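Maintenance technician, two-arm laundry cell (fixed term)

Clallard is recruiting a technician to look after one cell at its Lenard site. The robot loads and unloads a front-loading washing machine. Duties: wrist cable checks every 116 operating hours, finger tip replacement, joint calibration, fault log.

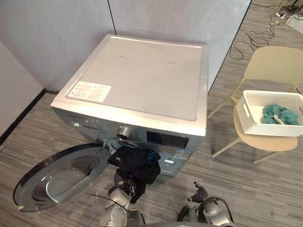 Applicants need experience of servo drives and cable routing, and must be able to lift 6 kg. Training on the arm controller is given. The post starts in September and runs for 132 working days.

Send a CV to Nesrin Baysal, quoting reference 1647, by 8 July 2020.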